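4. Rent arrears and renewal in flexible office leases
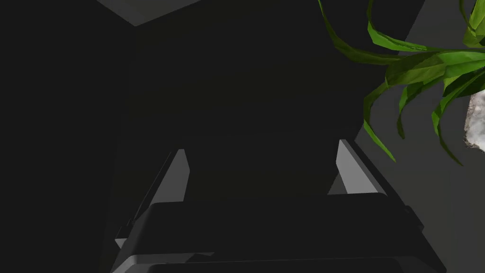
Figure 3. Simulated view from behind the gripper.

Do landlords lose more by granting a rent deferral than by enforcing the lease? In our sample they lost less where the deferral was agreed in writing before the second missed payment, and slightly more where it was agreed after that point.

4.1 Sample

The sample covers 144 office leases held by operators of shared workspace in the towns of Toltemen and Jondwood. A lease was included if the operator took the whole of at least one floor and let it on in smaller units for terms of a year or less. Leases held by charities, and leases between companies in the same group, were left out. We used the landlord's own ledger as the record of payment, and where the ledger and the bank record disagreed we followed the bank record.

Of these leases, 31 showed at least one request for a change in rent terms during the study period. Requests fell into several kinds: a delay in payment, a lower rent for a fixed number of months, a move to a share of the operator's takings, and early surrender of part of the space. Some tenants asked for more than one of these in the same letter. We coded such letters by the first item asked for, following Thoroddsen's earlier coding scheme, so that each lease appears only once in the tables.

4.2 How the agreements worked

Deferral was the most common result. The usual form was a short side letter that left the lease itself unchanged and set out when the missed rent would be repaid. Landlords told us they preferred this form as it did not disturb the rent figure on which the building was valued. A reduced rent, even for a few months, had to be reported to the lender in most cases, and lenders were slow to reply.

Agreements based on a share of takings were harder to run. The landlord had to trust the operator's figures or pay for an audit. One landlord, Premov, which owned several of the larger buildings in Jondwood, agreed to such a deal for two floors and later returned to a fixed rent. The manager we interviewed said the monthly statements arrived late and were laid out differently each time, and that her own staff spent longer checking them than they had spent collecting the old rent.

Partial surrender was rare. It depended on whether the floors given up could be reached without passing through the floors kept, and in older buildings they often could not. Where it did take place, the cost of splitting the heating and power supply usually fell to the landlord.

4.3 Enforcement

Landlords who enforced did so by drawing on the deposit, by calling on a parent company guarantee, or by ending the lease. The second route was weaker than it looked on paper. Many guarantees were capped, and the cap fell each year. By the time arrears arose the remaining cover was often worth only a few months' rent – less than the landlord had assumed when the lease was signed.

Ending the lease left the landlord with the operator's own customers in the building. In the case of the Ismail building in Toltemen, the landlord took over 527 desk agreements directly and kept most of them going under a hired manager while it looked for a new tenant. Takings in that period did not cover the former rent, but they did cover service costs and business rates.

4.4 Limits

The leases came from two towns with similar levels of vacant space, and the results may not hold where empty offices are quickly let again. We also had no access to talks that ended without a written record. A landlord who refused a request by telephone appears in our data as having received none, so the count of requests should be read as a minimum.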